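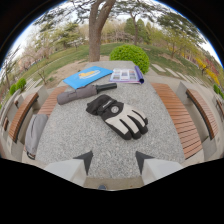
Hand-held gripper, outdoor check before comparison run
11 Jun 2019, by Aliki Raptis

Checked together with Stelios Andreadis. Units compared: Nusel fingers and Plarkon fingers, on the same hand-held body.

1. Fingertip pads fixed, no lifting at the corners
OK. Pulled each pad by hand.

2. Fingers open fully and close without rubbing
Nusel OK. Plarkon – left finger touches the base a little when closing. Loosened one screw and repeated, now OK. Please look at it again before the next run.

3. Camera lens clean, mount tight
OK. The mount was tight but the lens had a fingerprint. Cleaned with dry cloth.

4. Work surface stable
OK. Granite table, does not move when leaned on. The pads should not be dragged over the stone, they wear fast.

5. Test objects safe to handle
OK with comment. Glove, folded umbrella, magazine. The umbrella must stay strapped during all grasps. If the strap opens, stop and put it aside.

6. Walking space for the operator
Comment. The benches are close to the table. Operator to stand at one side only and not step backwards with the tool raised.

7. Battery and cable
Battery OK. Cable clip missing, replaced with tape. Not acceptable for longer than this run – I have ordered 3 new clips from Valdovinos.

8. Closing force limit set
OK. Limit is the same for both finger sets, otherwise the comparison has no value.

9. Number of grasps agreed
Up to 14 for each object and each finger set. After this the operator must rest the wrist.

Result: released for use, with points 2 and 7 open.

Contact Ploltia test group | © 2019 Ploltia | Back to top

We use cookies to remember your settings. Accept | Read more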